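The gear that wouldn't sit: inside Callell's stalled assembly trial

When Callell began testing a two-armed assembly routine in simulation last February, the job looked modest. Small toothed gears had to go into a wide white housing, with a flanged disc to follow. The company planned 300 runs before the software, called Inga, went near a real workbench.

It ended up doing 2624, and 547 of them were logged as faults.

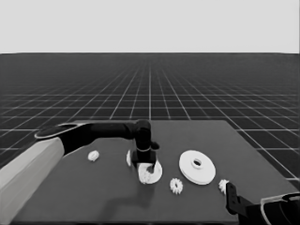 The trouble was in how Inga judged force. It read resistance at the fingers as a sign that a gear was nearly home, and pushed harder. If the gear was crooked, the arm kept going until the run timed out. On a real arm, that kind of load can strip a gearbox or crack a part and throw pieces at whoever is standing nearby.

"We had a force limit," says Zofia Malinowski, who led the review. "It was being checked at the start of each move and then left alone until the next one."
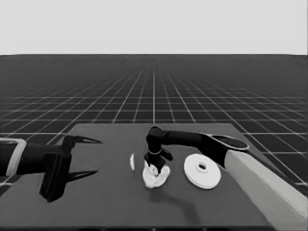
The right arm presses down at the centre of the table while the left gripper stays open.

Malinowski's group went back through the fault logs and found a second problem. The two arms kept separate records of where the parts were. If one arm nudged something, the other could carry on with the old position, and on a crowded table it would reach for a spot where the part no longer was.

Neither fault set off an alarm. Most of the bad runs were recorded as slow, and slow runs were not being reviewed.

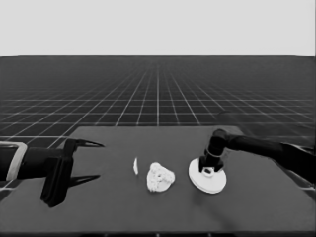
What changed

Callell now checks force all the way through a move, and either arm can stop both. Position records are shared. A run that goes over its time limit counts as a failure and somebody has to open the file.

The Rodunell plant, which was to get the first 2 cells, has agreed to wait. Its staff asked for a physical stop button within reach of each side of the bench, and that has been added to the order.
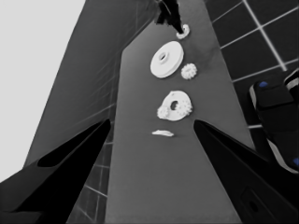 Loose parts on the simulated table, seen between the fingers of an open gripper.

Malinowski would like a longer delay. The simulated parts are too clean, she says, and moulded gears from the supplier, Drollgate, vary from batch to batch. A fresh set of runs with uneven parts starts on 1st November.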